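Dark grays crushed to black on second monitor
Posted in March by Keir Galbraith

I have 2 monitors on one desktop. The main one is a Matheson on DisplayPort and it behaves. The second is a Nollance on HDMI, and everything darker than a medium gray turns into one black patch. Night photos, dark website themes and video with low light all lose detail. A screenshot taken while the problem is visible looks fine when I drag it to the Matheson.
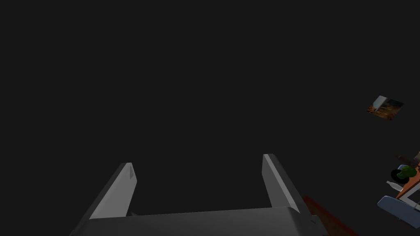 Brightness on the Nollance is at 60 and contrast is at the factory setting. Raising brightness makes the whole panel glow and the missing detail does not come back. With a charcoal background like that and dark gray parts in front of it, the Matheson shows where the lighter rim of the housing begins, and the Nollance merges the darker surfaces into the background. The bright inner face of the left finger looks the same on both. I have reinstalled the graphics driver and reset the monitor. Is the panel bad, or is this a setting?

Mitsuko Morikawa

Almost certainly a setting. Since the screenshot is fine on the other display, the picture data is good and the loss happens after it leaves the desktop.

HDMI can carry RGB in two ranges, full and limited. Limited sets aside the lowest and highest codes and starts black a little above zero. Full uses everything. If the computer sends full and the monitor expects limited, the monitor treats the bottom codes as black and you lose shadow detail. The reverse mismatch gives you washed-out gray blacks. Graphics drivers sometimes take an HDMI monitor for a television and choose limited, and some monitors guess wrong on their own.

Check both ends:

Driver: display settings, output color format RGB, output dynamic range Full.
Monitor: look in the picture or input menu for HDMI Black Level, RGB Range or similar. Set it to Full, Normal or High. The wording varies by maker.

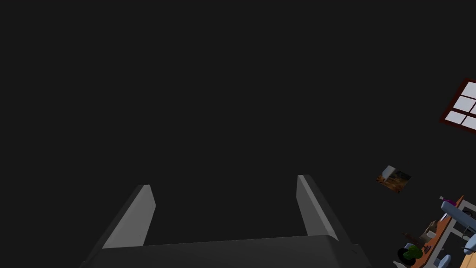

After the change, put brightness and contrast back to default before judging anything. Then use something with small steps near black. A proper step chart is best, but any image with weak dark edges will do for a first look, such as the faint lighter band along the top of that charcoal palm. If the band separates from the near-black background, the range is probably right. A mid gray patch at 153 tells you nothing here, as it passes through a mismatch without clipping.

Also turn off dynamic contrast and any "black equalizer" feature. These shift dark tones according to content and make every test unreliable.

Pauline Pilkington

Had this, bought a new cable, fixed. Get a decent one.
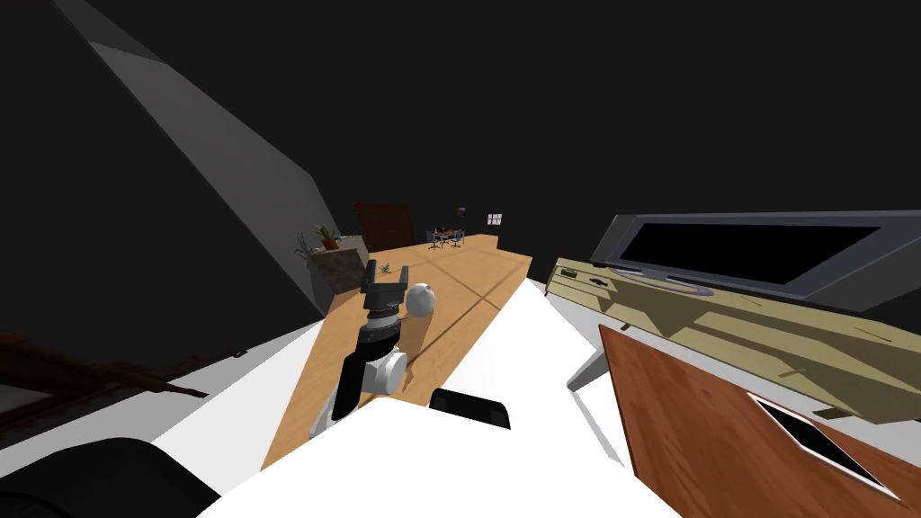 Teodoro Miranda disagrees about the cable. A bad digital cable gives sparkles, dropouts or no signal, and it does not darken the shadows evenly. Unplugging the old one probably made the driver detect the monitor again and pick a different range.

He adds that gamma is worth a look too. If the menu offers a gamma of 2.6 or a "cinema" preset, the dark end will look heavy even with the range set correctly. The difference is that high gamma compresses the shadows, while a range mismatch clips them. On a step chart, compressed patches are hard to see and clipped ones are gone.
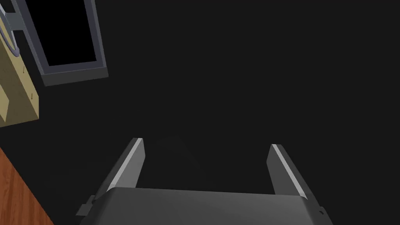
Will the setting survive a restart?

It should, but a driver update can put the range back to automatic, so check it again after each update.

Keir Galbraith

Black level on the Nollance was set to Low. Changed it to Normal and the bottom 5 patches of the chart are back. Driver was already on Full. Left the cable alone.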